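Pegboard

A pegboard is a flat panel pierced with a regular grid of small round holes, into which hooks, brackets and other holders are fitted for hanging objects. The term is also used for the complete storage system made up of the panel and its accessories. Pegboards are found in workshops, kitchens, offices, schools and stores.
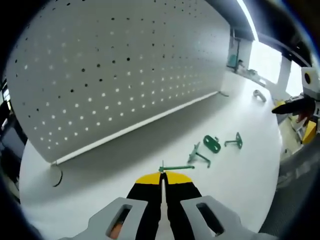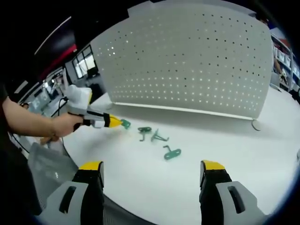
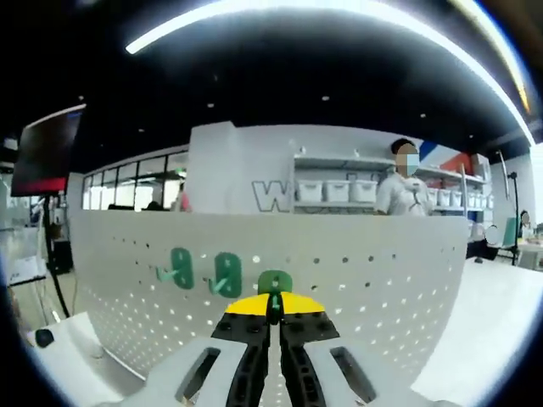 White desktop pegboard and green pegboard parts.

Construction

Panels are made of hardboard, plywood, steel, aluminum or molded plastic. Hardboard is the least expensive and is usually sold in large sheets that the buyer cuts to size. Metal panels carry greater loads and do not wear at the edges of the holes, but they are heavier and are normally supplied in fixed sizes. Plastic panels are common in small formats intended for desks and closets.

Holes are spaced evenly in both directions. In North America the usual spacing is one inch from center to center, with holes of either one-eighth or one-quarter inch in diameter. Hooks made for the larger hole fit loosely in the smaller pattern or do not fit at all, and catalogs therefore list the two separately. Several manufacturers use slots or square openings in place of round holes, and their accessories are as a rule not interchangeable with those of other systems.

Hooks and fittings

The basic fitting is the single hook, which consists of a prong for the hung object and one or more pegs that enter the board. On wire hooks the upper end is bent so that it can be tilted into a hole and then lowered until the hook lies against the panel. Molded hooks often have a back plate, which spreads the load over a wider area and limits side-to-side movement. Other fittings include loops for screwdrivers, double prongs for hammers, shelf brackets, bins and cups.

Loosening is the most frequent complaint. A wire hook may lift out when a tool is removed in haste. Remedies include plastic locking clips, a second peg set one row below the first, and small screws passed through the back plate.

Mounting

A wall-mounted pegboard requires a clear space behind it so that the pegs can pass through. Spacers or wooden furring strips are commonly used for this purpose. Metal panels may have folded edges that serve the same function. Desktop models stand upright and leave both faces accessible, an arrangement also found in store displays. Some are held to the table by clamps, others by a weighted foot – the latter being easier to move but less stable when hooks are loaded on one side only.

Arrangement

Heavier items are generally placed low on the board and near its supports. Items in daily use are placed between waist and eye level. In shared workshops, the outline of each tool is sometimes painted on the panel to show where it is to be returned. Hooks of one kind are often set in a single row, which makes it possible to compare lengths of cord, ribbon or chain at a glance.

The designer Andri Bachmann described a layout method in a booklet issued by the Alcantara workshop in June 2001. It recommends laying all tools out on a table before any hook is inserted, and leaving nearly 24 percent of the holes free for later additions. The Kireo and Billo desktop ranges were both sold with a planning sheet based on the booklet. The largest Kireo panel had 687 holes – the Billo panel had 200 and was intended for children's desks.

See also

Slatwall
Tool board
French cleat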